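1/ People keep asking me if a machine can tidy a workbench yet. Short answer from Pellby in February — sort of.

2/ The chore is putting hand files into a yellow basin. Two in the tub, more still out on the marble, and a ratchet wrench lying off to the left.

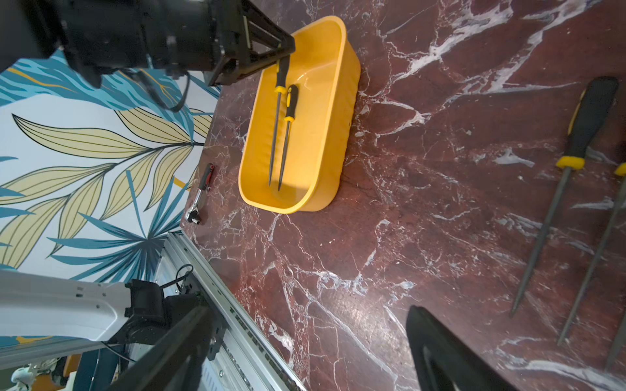

3/ A file is long, thin and heavy at one end. Grab it in the wrong spot and it swings. I never think about that when I do it myself.

4/ We have 600 practice runs so far. Engelbert Wieser wants 3000. I would settle for 800 good ones.

5/ Would I leave it alone with my shop drawer overnight? No. Ask me again after the next batch.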